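4.2 Storage of small textile items

Small items were under-reported in the first round of the Lostisgate household survey. Respondents listed coats, bedding and shoes with little difficulty but left out hair accessories, belts and odd socks unless prompted. The second round therefore used a separate form for items under 60 g, completed in the bedroom. Of the 198 households that returned it, those in Todness recorded more small items per person than those in Studusar, and the gap remained after adjustment for household size.

Storage place was coded into 9 categories, from closed drawers to open surfaces such as beds and window sills. Where an item had no fixed place, the coder entered the surface on which it lay at the time of the visit. Hair ties and scrunchies fell into this group more often than any other item — a pattern also present in the pilot.

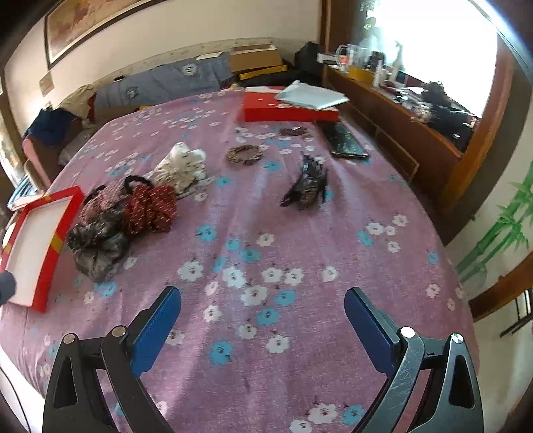

Figure 2. Fabric scrunchies on a flowered bedspread.

Items coded to open surfaces were more likely to be listed twice, once by each of two adults in the same home. Duplicate entries were removed by matching on colour and fabric. The match was strict for plain items and looser for printed ones, as respondents described prints in different ways.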